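Building a Bookshelf Speaker: Cabinet Bracing and Why I Now Knock on Everything

Project report, Verkier College, Sound and Electronics
Faustine Gautier

What I set out to do

My project was to build a pair of small bookshelf speakers and find out how much difference the cabinet makes to the sound. Most of the talk about speakers is about the drivers, which are the parts that move, and I wanted to look at the box they sit in. I have loved this from start to finish and I would happily do it again.

The plan was to make both cabinets to the same drawing, leave one hollow and put a brace inside the other. Everything else had to match: same drivers, same crossover, same stuffing, same glue. If they sounded different, or measured differently, the brace would be the main suspect.

Background

A speaker cabinet has one main job, to keep the sound from the back of the driver away from the sound from the front. If the two mix freely the bass mostly cancels out. The trouble is that a box has walls, and walls bend. When the driver pushes on the air inside, the panels get pushed too, and each panel has certain notes it likes to ring at. At those notes the whole side of the box becomes a sort of second speaker that you didn't ask for.

You can make the walls thicker, line them with something soft and heavy, or tie them together with a brace. Thick walls make a heavy speaker and use up space inside. Lining works but costs more. A brace is just a piece of wood with holes in it, so that's what I chose.

A brace doesn't really get rid of the ringing. It splits a big panel into smaller ones, which are stiffer, so they ring at a higher note. Higher notes are usually easier to soak up with stuffing, and a stiffer panel moves less to begin with.

Parts

The woofers are the small paper-cone ones from Quezada and the tweeters are Losby soft domes. I picked the Losby after reading far too many forum threads, and mainly because it was shallow enough to fit where I wanted it. The design is a 2-way, so one driver does the bass and middle and the other does the top. The crossover sits at 3,000 Hz. I built it on a scrap of board with the two coils at right angles to each other so that they wouldn't interfere, a tip from the college technician that I would never have thought of.

For measuring I borrowed the college's Rindby microphone, plus a small contact pickup that sticks to the side of the box with putty. The pickup was the star of the project! It hears the panel and very little of anything else.

Building

Cutting went well because the workshop did the straight cuts for me on the big saw. The driver holes did not go so well. I used a router with a circle jig and on my first baffle I set the jig to the diameter when it should have been the radius, which gives you a very impressive hole. That baffle is now a shelf bracket test piece.

Gluing up took much longer than I had allowed. I ran out of clamps halfway through the first cabinet and finished it with ratchet straps, which worked better than the clamps had. The brace went in before the second side, with a bead of glue along every edge. If a brace isn't glued all the way round it can buzz, and then you are worse off than before.

I sealed the inside corners with more glue, let everything set overnight and fitted the drivers with foam tape under the rims.

Measuring

I played a slow sweep through each speaker and recorded the pickup at the same spot on the side panel, just behind the woofer. I kept the volume knob taped down between runs. Then I turned the pickup off and recorded each speaker with the Rindby microphone in front.

The hollow cabinet had a clear peak at 621 Hz. It was so obvious that I assumed I had done something wrong, so I moved the pickup and ran it again, and it came back in the same place. Knocking on the side with a knuckle gave a hollow sort of "tock" and, when I recorded the knock, the strongest part of that was at the same frequency. I was very pleased about this.

In the braced cabinet that peak was gone. There was a smaller one higher up, as the theory said there should be, and it died away faster. The knock was duller and shorter.

From the front microphone the difference was much harder to see. The two curves lay almost on top of each other, with a slight wiggle in the hollow one near the panel peak. I had hoped for more, but I think it is a fair result.

Listening

I asked people from my class to listen to both speakers behind a thin curtain, swapping between them with a switch. With loud music most of them couldn't choose. With a recording of someone reading aloud, more of them preferred the braced one, and a few used the word "boxy" for the other before I had told them what the project was about. It's a small test and I wouldn't lean on it too hard.

What I would change

I would try a lined cabinet as well, and put the brace off centre so that the smaller panels don't all ring at the same note. I would also buy more ratchet straps. The cabinets are still bare and a bit gluey at the corners, and they deserve better now that the measuring is done. I'd love a pale wood veneer on the next pair, with grain like the tabletop in the photo, where the long lines sweep up on a slant and then swirl into ovals, and a satin finish that catches the light a bit. The braced one gets done first.

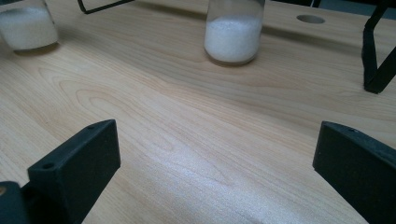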